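Unit 4: Countertop Layout
Instructor: Eldana Kahsay

4.1 Toaster placement
Keep the slots clear on top. Bread standing upright in both slots adds to the working height, so measure with it in place. Route the cord along the back wall. Check the plug before connecting it.

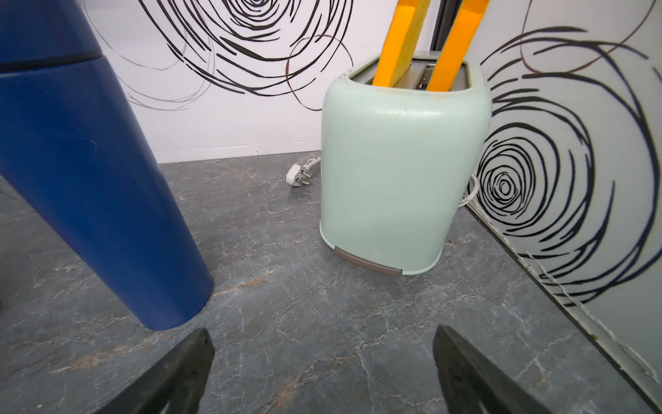

4.2 Bottles and cups
Tall items go to the middle and back, upright, side by side. Cups stay low and to the side.
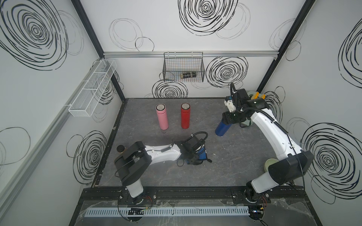

Small loose items belong in a hanging basket. Record the clear depth in front of the bottles on the Derkari sheet and hand it to Carter Vachon.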